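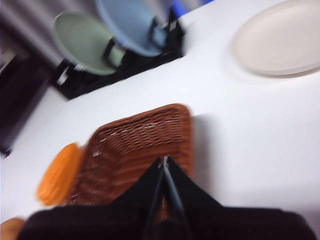

Nullard has published the full care routine for Alari, its two-armed tabletop cell, and is making it free to anyone who runs one. The routine covers setting up, daily checks, cleaning, finger changes and what to do when an arm sulks. It runs to 17 pages, a good deal shorter than the document it replaces, which had reached the stage where people were using it to raise a monitor. Much of the new guide concerns the fingers. Closed, the two black fingers should come together along a thin line down the middle, as they do here in front of the wicker basket, and the guide asks operators to look at that line before they look at anything on a screen.

Last updated: 18 November 2021

The cell lives at Nullard's Antunes workshop, where its work is household tidying: plates, a dish rack, a basket, food-shaped things of various colours. It is a modest career for two arms, and it wears them in ways that the original handbook did not foresee. That handbook had a chapter on lifting the crate off the lorry and one paragraph on what to do afterwards.

"We wrote down what we were doing already, and then we took out the parts we were only doing out of superstition," said Kwadwo Baidoo, who leads cell maintenance at Nullard. "There was more superstition than I would have liked. One step was to switch it off, wait, and say nothing to it."

The routine was drawn up by a team of three between August and the present, working on the same cell throughout. They kept a fault log of 128 entries and sorted it by what had cured each fault. The largest group was cured by tightening something. The second largest was cured by moving a cable. Software accounted for less than the hardware people had been telling everyone, and more than the software people had.

Cables get a section to themselves. Each arm carries a sensor module at the wrist, and the cable from it has to follow the wrist wherever it goes. The guide sets out how much slack to leave, where the loop should sit with the arm at rest, and how to check it by walking the arm slowly to its furthest reach on both sides of the table. Ties should be done up finger-tight and then trimmed flush. Mr Baidoo has a scar he will show to visitors who ask about trimming.
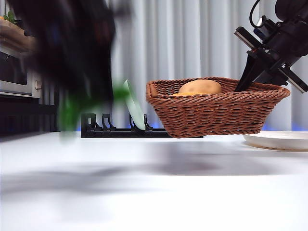
Two arms over one table also means two sets of opinions about where the table is. The routine deals with this at the start of every shift. Both arms are sent in turn to the same marks on the tabletop, the readings are compared, and if they differ by more than the limit printed on the sheet the cell is lined up again before it touches a plate. On a good morning this is finished before the kettle is. The guide is firm that it should also be done on mornings that merely look good.

The sharing of space has its own check. One arm may be reaching into the basket while the other is travelling fast on the far side of the rack, and the old handbook left the gap between them to the operator's nerve. The new routine has a slow run, a half-speed run and a full-speed run, in that order, with a person at the stop button for all of them. Anyone who has skipped the slow run is asked to note the fact in the log. So far the log shows a perfect record, and Nullard has drawn its own conclusions about that.

Fingers are now inspected at fixed intervals, and may be used for up to 3,000 grasps before they come off. Earlier practice was to change them when somebody noticed. The inspection asks for four things:

- Close the gripper at low force and look down the gap from above. It should be even from base to tip.
- Check both tips for chips, burrs and anything stuck to them.
- Try each finger by hand, with the power off, for play at the mount.
- Wipe the inner faces with a dry, lint-free cloth. The sleeve of a jumper is not a lint-free cloth.

Fingers are changed as a pair, even when one is plainly the guilty party. Old pairs are tagged with the date and the fault and kept in a drawer at Antunes, which the team refers to as the museum.

"A worn finger does not announce itself," said Iman Abdel Hamid, operations manager at Nullard. "The cell just gets a little worse at plates. Then someone spends an afternoon blaming the lighting, and someone else spends the next afternoon moving the lighting, and then you have two problems and a ladder."

Lighting is covered too, with some restraint. The guide recommends a plain curtain behind the table, hung so that it stays put when a door opens, and a tabletop kept pale and clean. Tea is mentioned by name. Wrist lenses are wiped before each shift and again after any cleaning of the table, and the wrist view is checked with the fingers shut and their tips in plain sight. If the tips have wandered from where they were the day before, the mounting screws are the first suspects.

The dish rack is treated as part of the machine for maintenance purposes. It has a marked position, and the marks are checked along with everything else at the start of the shift. This was the most disputed page in the guide. It was settled when the log was read aloud.

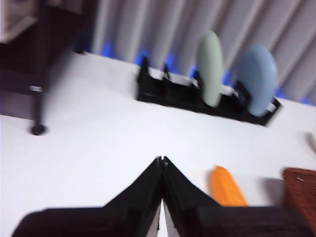 When to call for help

Most of what goes wrong with an Alari cell can be put right by the people standing next to it, and the guide says so. It also lists the cases in which they should leave it alone: a joint that is hot to the touch after rest, a brake that slips, a smell, or a noise that the operator finds themselves describing with their hands. In those cases the cell is to be powered down, tagged and left until a Nullard engineer has seen it. Filming it first is allowed from a safe distance. Taking off a cover to see if the noise gets clearer is not.

Availability

The care routine can be had at no charge by existing Alari owners and by anyone thinking of becoming one. It comes as a printed booklet with wipe-clean covers and as a file. The start-of-shift sheet is supplied separately as a single card with a hole in the corner, so that it can be hung on the cell. Nullard will replace lost cards. It would prefer not to be told where the old ones were found.

Owners who have added steps of their own are invited to send them in for the next edition, with a note of the fault each step is meant to prevent. Steps with no known fault attached will be read with sympathy.

About Nullard

Nullard builds and looks after small robot cells for household and kitchen handling tasks. Its workshop at Antunes carries out assembly, servicing and repair, and is open to Alari owners by appointment. Enquiries about this release should be addressed to Iman Abdel Hamid. Questions about cables should go to Kwadwo Baidoo, who will answer at length.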